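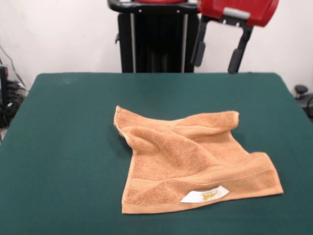 Print this page | E-mail this page

Section 5. Folding Hand Towels

1. Place one towel on the covered table. Keep the long hem toward the front edge.

2. Open any corner that has turned under, then smooth the pile outward from the middle.

NOTE: Sereck towels are folded with the label inside.

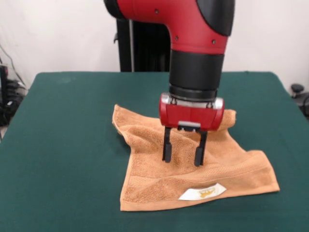 3. Corners are opened before the middle is smoothed. An upper left corner that is lifted and curled back, with ripples bunched in the middle, calls for a return to step 2 -- do not fold over it.

4. Fold in half, hem to hem, and stack no more than 11 high.

CAUTION: Do not pull on loops.

Print | E-mail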